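Jastex Two-Arm Table Cell – Planning and Buying Page

Page last updated July 3, 2023. Prices are quoted on request and do not include freight.

Thank you for stopping by to look at the Jastex two-arm table cell. If you are working out what a small pick-and-place station will cost your shop, your lab or your classroom, we hope you will find most of what you need on this page, and if you don't, please write to us. We would much sooner answer a long letter of questions than take back a crate.

The cell is sold as two white arms, two mounts, a gripper for each arm and the planning software. The table is a separate line on the quote, and plenty of our customers already own one that will do. The software lets you lay out your own table and the things you want handled before you have spent a dollar on hardware, and we really do encourage you to take your time with it. Put in the everyday odds and ends your people will be working with – a capped bottle, a sponge, a die, a meter from the tool drawer – and see how the arms get along with them.
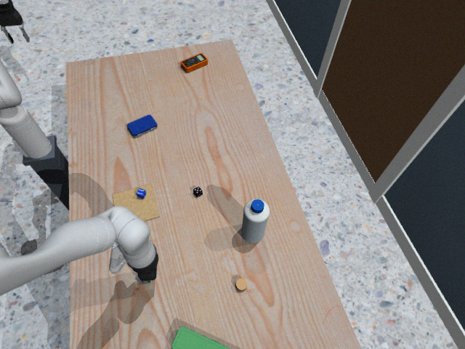 Small parts are where most budgets go a little wrong. A buyer will plan around the biggest item on the list and then find that the smallest one is what decides the fingers, the camera and sometimes the tabletop too. Flat things are worth a good long think as well. A thin sheet of cardboard is easy for a person to slide off a table and a fair bit harder for a pair of fingers coming straight down. If your list has sheets or cards on it, ask us about the suction kit from Skostow, which fits our wrist with an adapter plate and is quoted separately.

What to set aside

The base cell is the part everyone remembers. Please also leave room in the budget for these:

Mounting plates and hardware. One plate per arm is included. Spare plates are $177 each.

Spare gripper fingers. Order at least one extra set with the cell and save yourself the second shipping charge.

Training. One day at your site, for up to 6 people, is $600 plus travel.

Yearly service. We suggest a visit after roughly 4,000 hours of running time, or once a year if you don't get that far.

Room and table

Both arms need a firm edge to mount to and clear air above them, and it's easy to forget that an arm at rest still takes up space overhead. When you draw up your room, draw in the walls, the lights and anything hanging on the wall behind the table, and then swing each arm through its full travel in the software. Wichai Rungrueang on our planning desk will look over your layout at no charge and send it back with notes. He is thorough, so do allow him a few working days. Customers ordering the Drillska tabletop should tell us where they want the mounting holes before it ships, as we can't change them afterward.
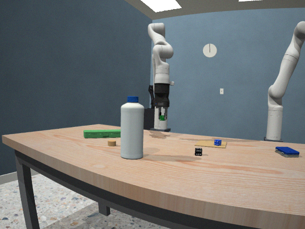 Ordering and delivery

Orders placed in June are shipping now. For new orders, send us your layout file, your list of parts and the width of your narrowest doorway. A deposit holds your place in line, and the balance is due when the crates are ready to leave. Customers served by our Hồ office should order through that office, where the staff can also help with import paperwork and local power cords.

Software licenses can be bought ahead of the arms – many schools do it this way, so that the planning is finished by the time the hardware money comes through – and the license fee is taken off the price of the cell if you order within the same year.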